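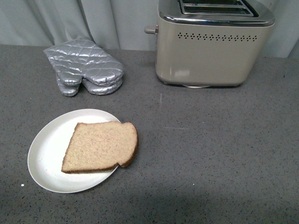

Toaster end of the worktop, curtain behind

Kitchen sockets keep tripping — my log so far

Right, I said I'd write this up properly as a few of you in Loston have the same consumer unit, so this is everything I've tried, in the order I tried it, warts and all.

The problem: the RCD covering the kitchen sockets goes off, usually between 6 and 7 in the morning, and takes the fridge with it. It started in September. Sometimes it resets first go, sometimes it flips straight back down and I have to wait a bit and try again. The lights are on the other side of the board and never so much as flicker.

First thing I did was blame the toaster, obviously. Everybody blames the toaster. I emptied the crumbs (horrifying), then left it unplugged for three days. Tripped on the second morning anyway, so back it went and I apologised to it over breakfast.

Next, the kettle. Same routine, boiled water in a pan like I was camping, and it still tripped. Then the washing machine, which I was quite hopeful about as it's old and makes a noise like a bag of spanners. Unplugged it overnight, tripped at twenty past six. Gutted.

So then I did what I should have done at the start and pulled every plug out of every socket on that circuit. Fridge on an extension lead from the hall (different RCD). With nothing plugged in at all it still went off, though it took until the next day. That told me it was probably something wired in or the wiring itself, and I stopped buying replacement fuses like an idiot.

Rang the Verum helpline, who made the board. Waited 43 minutes. The chap was very nice and said an RCD can get oversensitive with age but he wouldn't swap it until somebody had tested the circuit, and could I get an insulation reading. I could not, I own a screwdriver and a torch.

Got Stamatopoulos Electrical out from Dedatley. Marina Panagiotou came, and she was brilliant — had the board open and a tester on it before I'd finished explaining. The circuit was reading low, nowhere near what she wanted. She split it in half, tested each side, and narrowed it down to the spur that feeds the outside socket by the back door. The rubber seal had perished and the inside was green. I'd forgotten we even had an outside socket! Last used it for a paddling pool pump.

Her theory is the damp gets in overnight and dries out by lunchtime, hence the early mornings. Makes sense to me.

Where things stand: the outside socket is disconnected and blanked off. I've had no trips in 6 days, which is the longest run since it began. New weatherproof one is on order. I'm leaving this open until that's fitted and we've had some proper rain on it.

If yours is doing the same, check outside first. And please don't take the cover off the board yourself.

Status: open, monitoring
Last updated: 8.15 pm
Filed under: Home electrics > Tripping and fuses

Comments

Apostolos Ververidis: Mine was the immersion heater. Same board, same daft hours, because of the timer. Worth a look for anyone without an outside socket.

backdoorbev: just been out to look at ours and there's a snail living in it. ringing someone tomorrow

tealeaf: Did she say whether the RCD itself was ok in the end?

Reply from author: Yes, she tested it and it's fine, tripping exactly when it should. Sorry, should have put that in!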